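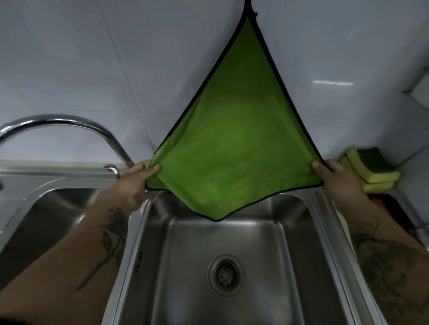

2 min read

Zemby sets aside money for its first kitchen robots

The cleaning company Zemby, which looks after rented holiday flats in Zundavton, has decided to put robots into its equipment plan for the first time. The plan was approved in April 2019 and has room for two machines of the model Fetora, made by the supplier Chuang. They will be leased and not bought, and the first one is expected in October.

The machines are meant for the kitchen part of the cleaning between guests. It is the part where the company loses most time, according to its purchasing manager Tapio Pesonen. Floors have been cleaned by small automatic vacuum cleaners in several flats already, but everything above the floor is still done by hand: the sink is rinsed and dried, the tiles are wiped, the towel is shaken out and hung, and the bottles and cans go back to their shelf.

"A floor is easy to plan for. A kitchen is a different thing in every flat," says Pesonen. "We have deep sinks, shallow sinks, high taps, low taps. Before we sign anything, I want to know in which of these kitchens the machine can work at all."

The lease will cost 3011 euros per month for both machines together. Service visits and replacement of worn gripping fingers are included in this sum. Transport between the flats is not included, and neither is the extra insurance which the owners of the flats have asked for. Pesonen has put both under a separate line in the budget and admits that the line is still a guess.

Soft things are the hard part

During the winter the company made a list of the tasks in a normal kitchen and asked Chuang to say which of them Fetora can do today. The answer was mixed. Wiping a flat wall and lifting a bottle with straight sides were marked as ready. Cloths and towels were marked as possible with supervision. A towel has no fixed shape, and the machine has to find two corners before it can hold it open as a person does.

Mansa Ofori, who leads the cleaning teams, took part in making the list and was the one who insisted that towels should be on it. In her opinion a robot which cannot handle a cloth is not of much use at a sink.

"My people pick up a towel and do not think about it," she says. "The same with a spray can. You take it by the cap, you take it by the middle, it depends on what is standing next to it. I asked the supplier to show me this, and not only the wall."

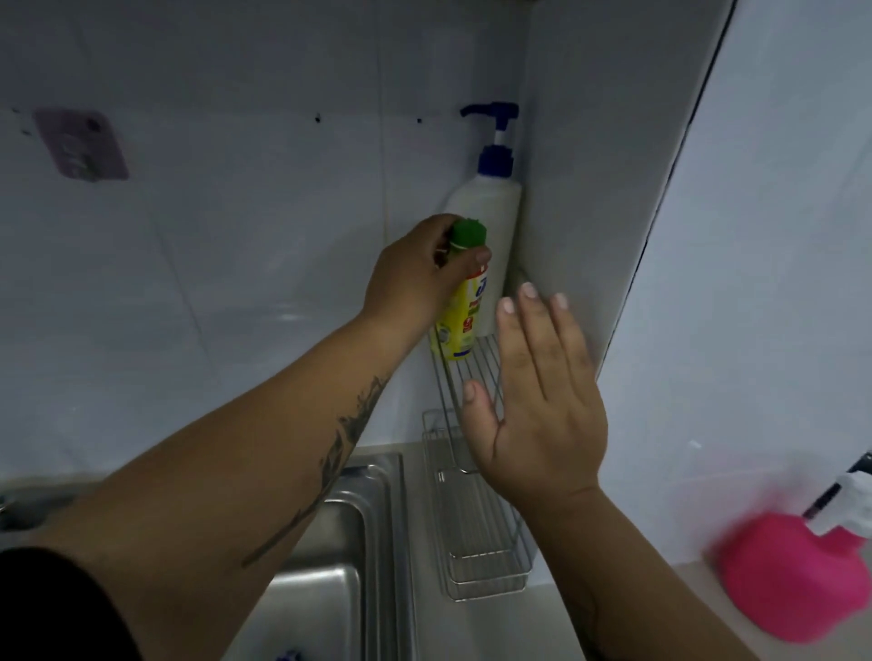

A yellow can at the corner shelf. Crowded corners are on the list of test tasks.

Corner shelves received a section of their own in the request to the supplier. Many of the flats keep the cleaning products near the sink, often on wire racks, and a tall pump bottle can stand directly behind the item which is needed. The gripper must reach in without pushing anything down. Chuang has offered a narrower type of finger for this purpose, but it is not part of the lease and Zemby has not yet decided if it will pay for it.

Another open question is whether the flats should be changed to suit the machine. It would be cheaper to install the same shelf in every kitchen than to order special fingers, Pesonen says, but the shelves belong to the owners and each of them must agree. A letter with the proposal has been sent out. Until now the replies are few.

No jobs to be cut during the trial

The trial will take place in 11 flats and will continue for five months. During this time a cleaner will be present whenever the machine is working, so the company does not expect to save any working hours in the first year. The budget says this openly. Training of the staff has been planned at two days per person, and Ofori wants it to be done before the busy season and paid as normal work.

She has also asked that the teams may stop the trial in a single flat if the machine makes more work than it removes. This condition was accepted and is now written in the plan.

After the trial Zemby can return the machines, continue the lease or buy them at a price which is agreed beforehand. The price has not been made public. Pesonen will present the results to the owners of the flats before the company makes its choice.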